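How to hang patterned wallpaper in a small room

I papered my hallway in Breltmont last August, and before it I had never held a paste brush. These are the steps which worked for me.

First measure the height of each wall and add 5 cm at the top and at the bottom. With a big pattern you lose more paper, so look at the label for the "repeat" and buy one extra roll. Check that all the rolls have the same batch number. Mine was 3,123, and one roll in the shop had a different one – I put it back on the shelf.

Wash the wall, fill the holes and let the filler dry overnight. Then draw a straight vertical line with a level. Do not trust the corner of the room, it is almost never straight.

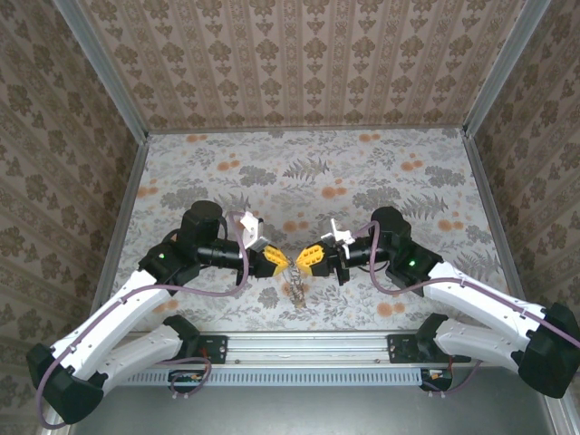
Floral pattern on a floor mat

Mix the paste as the packet says. I used the Hondent powder and it needed about 600 ml of water for a small bucket. Brush it on the back of the strip, fold the strip loosely and wait five minutes. Hang it from the top and smooth it from the middle to the sides.

Before you cut the second strip, hold it dry beside the first one and move it up or down until the pattern meets.

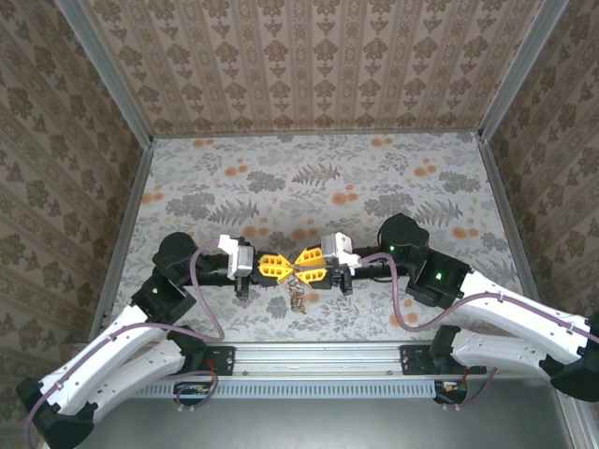 STEP 4: CORNERS

Never bend a full strip around a corner. Cut it so that only 1 or 2 cm goes onto the next wall, then start there with a new vertical line. The pattern will be a little bit wrong in the corner – choose the one behind the door for this.

Trim the top and bottom with a new blade and wipe off the paste with a damp sponge. Keep the windows closed until the next day.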